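Notebook, Skarkside workshop, October
Entry by N. Adjei; copy to A. Koskela

Collection for the Zetari grasping set resumed at 10. The running total stood at 1317 accepted episodes before the first trial. The target for this block is 300 more, divided between glassware and small tins.

Floor-level picks are to be logged separately from table picks. A fluted vase lying on its side beside a jar is a harder approach than either item alone, and the operator should record which one was the intended target before closing the fingers. 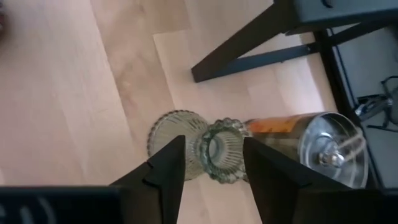
Mr. Koskela has asked that failed attempts be kept and marked as such — the Skunard training script now accepts them. Episodes stopped by the operator go in a folder of their own. The wrist view is to be checked for glare at the start of each batch.

For the tins, vary the starting position and the lid pattern between trials. Glass shades may stay on the table as background objects. 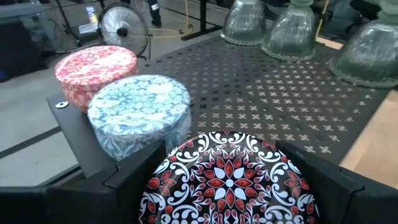 Tin grasp, mandala lid, with two floral tins nearby.

Open item: the labels for clear glass need a second reader. Desjardins to supply the revised form.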